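About Semeniuk

Semeniuk is a small records and lending desk in Flerkulbridge. We opened in September with one wooden desk, a laptop and 800 items to look after. We now hold 1,406.

Small things go out across the desk. Phones and laptops stay on it during the day, and we work sitting down on both sides of the carpeted room.

The desk and the floor by it 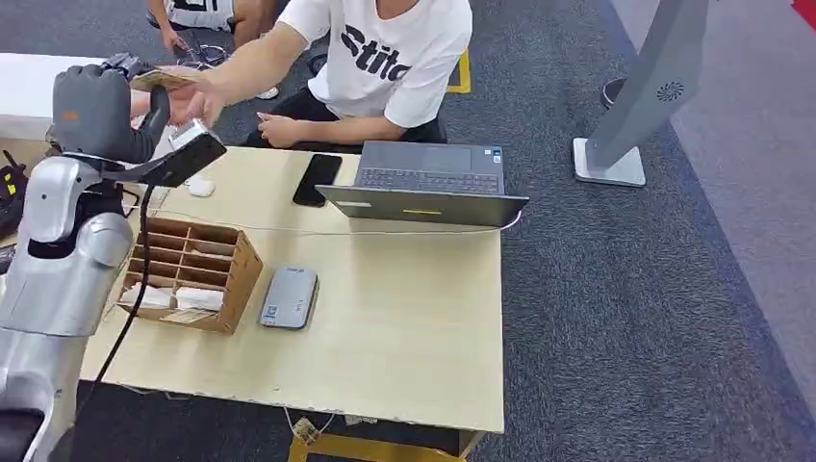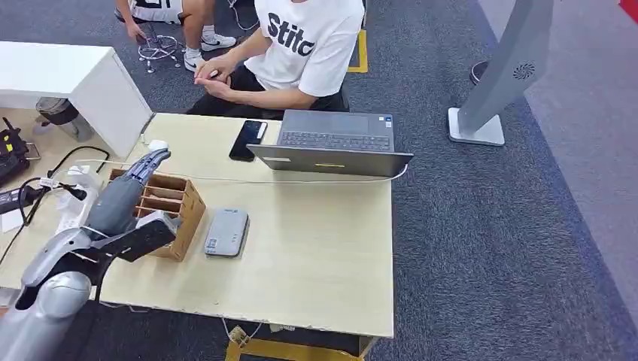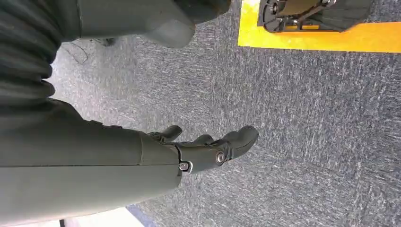
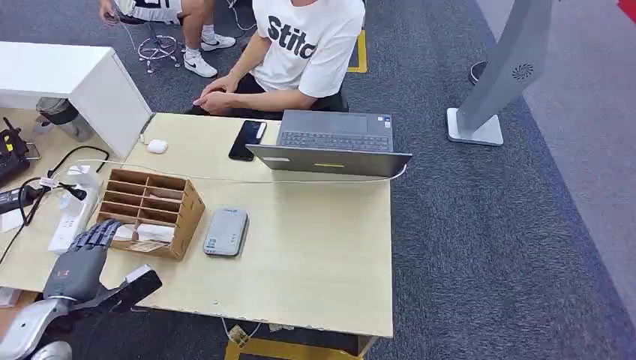

Opening hours

We open at 8 on weekdays. Ring the Skostent bell at the side door.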